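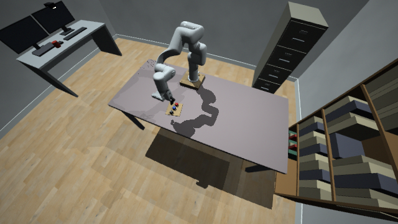 4. Colour and position as cues in shared kitchens and laundries

March
Iolanda Seixas and Adalberto Sampaio
25 min read

Figure 2. Round buttons in red, blue and a dark colour on a light tan square board, set roughly along a diagonal.

4.1 Background to the survey

The housing schemes at Catadham and Fillholm were fitted out at different times and by different contractors. Residents who move from one to the other therefore meet controls that do the same job but do not look alike. In the Catadham laundries the stop control is red and sits at the right of the panel. At Fillholm it is grey, and at two of the older blocks it is placed below the dial. Written notices have been put up in both schemes, although many had faded by the time of our visits.

Earlier work on household controls has tended to treat colour as the main cue and position as a secondary one. Our interviews suggest that the order may be reversed for people who have used the same appliance for many years. One Fillholm resident told us that she "goes by where it is" and could not say what colour the start button was, despite using it twice a week. Others described colour as useful only when a panel was new to them.

4.2 Replies from residents

Of the 3,469 households sent the Lacerda questionnaire, 189 returned the optional page on controls. This is a low rate of return, and the findings in this section should be read with that in mind. Replies came mainly from tenants over retirement age, and the Stalard blocks are poorly represented.

Respondents were asked what they expected a red, a blue and a dark button to do if no words were printed beside them (for an arrangement in these colours, see Figure 2). Red was most often linked with stopping or switching off. Answers for blue were far more mixed - cold water, a cool wash, a light, or simply "the other one". Dark buttons drew the fewest answers, and several people left the line blank. A number of respondents wrote that they would not press a dark button without asking a neighbour first.

The position question gave less trouble. Most of those who answered it expected the control they needed first to be on the left, and this held for both schemes. Tenants who had lived abroad did not differ clearly from the rest, although the group was too small to support a firm statement.

4.3 Limits of the questionnaire

The page used colour words only and did not show printed samples. "Dark" may have been read as black, brown or navy, and we have no means of separating these readings. Nor did we ask about colour vision, an omission that was raised by tenants at Stalard and will be put right in the next round. Replies given by a relative on behalf of a tenant were kept in the main set, but are marked in the tables in Section 5.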